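4.2 Objects in the kitchen scenes

Last updated: September

The previous section dealt with who speaks in the three films and for how long. We now turn to the things that people hold, hand over, put down and leave behind. Film scholars have often treated props as symbols, and some of them clearly are. Our interest is narrower. We ask how long an object stays on screen, who touches it, and whether the film comes back to it after the person who touched it has left the shot.

The three films are Loltura, Kisitz and Hirnent. All three are family dramas, all three were shot mostly indoors, and all three spend a large share of their running time in a kitchen or in a room used as one. We coded 3,145 shots in total. Of these, 666 contain at least one moment in which a character picks up or puts down an object in view of the camera. We call these handling shots. A shot in which a character is already holding something when the cut comes, and is still holding it at the next cut, was not counted. This rule leaves out most of the smoking in Kisitz, which would otherwise have swamped the results.

Handling shots are not spread evenly. In Loltura they cluster in the first half hour, when the mother is getting the house ready for her son's return. She folds, stacks and wipes. The son, once he arrives, touches almost nothing. He keeps his coat on through the whole of the first dinner and takes his hands out of his pockets only to accept a plate, which he then sets on the windowsill. Reviewers tended to describe him as cold. We would put it differently, since the film gives him few lines that could be called cold and several that are kind. What the viewer responds to is that he leaves the objects of the house alone, in a film that has just taught us to watch them closely.

Kisitz works the other way around. Its two sisters handle the same objects again and again, often one straight after the other. The peach-colored jug appears in 19 scenes and changes hands in most of them. It is never mentioned in the dialogue. When the older sister finally breaks it, late in the film, the sound comes from off screen and the camera stays on the younger sister, who is reading a letter. She does not look up. The shot lasts 130 seconds, the longest in the film, and for most of that time we hear the pieces being swept up. It would be easy to call the jug a symbol of the bond between the two women, and the publicity for the film did so. The handling data point to something more ordinary. The jug is how each sister knows where the other one has been, and by the last act the younger one no longer needs to know.

Hirnent is harder to place. The father is a retired clock repairer, and his hands are filmed in close-up more often than his face. On a first viewing we expected him to dominate the handling shots, and he does up to the point where he falls ill. After that the objects pass to the daughter, but she handles them badly. She drops a spoon, cannot open a jar, and puts the lid of one pot on another. None of this is played for comedy. Each slip is held a little longer than it needs to be, and the next shot usually shows the father's hands at rest on the blanket. The editing sets the two pairs of hands against each other without bringing them into the same shot until the final scene, in which he teaches her to wind the clock.

There is a risk in this kind of reading. Once objects have been coded and counted, every cup starts to look important. We tried to limit this in two ways. First, both coders watched each film once through with no coding sheet before starting work. Second, we set aside the handling shots in which the object is named aloud within the same scene, on the grounds that the script is then directing our attention and the handling adds little. The general pattern holds with these shots left out. It is weaker for Hirnent, where the father names his tools as he uses them.

A further point concerns touch between people. In all three films, characters touch objects that another character has just touched far more often than they touch each other. In Loltura the mother and son have no physical contact until the train station. Earlier work on intimacy in domestic drama has mostly looked at contact between bodies: the embrace, the slap, the hand on the shoulder. If that were our only measure, these would be films with very little intimacy in them. Viewers do not report them that way. At the screenings held in Rivera, several people in the discussion groups spoke of the closeness between the sisters in Kisitz and, when asked for a moment that showed it, named a scene in which they are in separate rooms.

We do not claim that handling explains this response by itself. Sound matters as well, particularly in Kisitz, where one sister is often heard through a wall while the other is seen. Section 4.3 takes up off-screen sound and looks again at the jug scene, this time with the picture left aside. Section 5 compares the three films with the directors' earlier work, in which kitchens are less common and the pattern described above is mostly missing.

One last matter of terms. We use "reach" for the part of a handling shot that comes before contact, and "hold" for the part after it. Several of the most telling moments in Loltura are reaches with no hold: the hand goes out, stops above the thing, and the film cuts.

14 shares | 3 comments

© The author. Contact the editors | Back to top

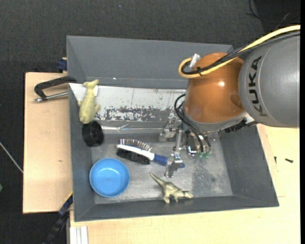 Figure 4. Gripper pointing down over a gray bin.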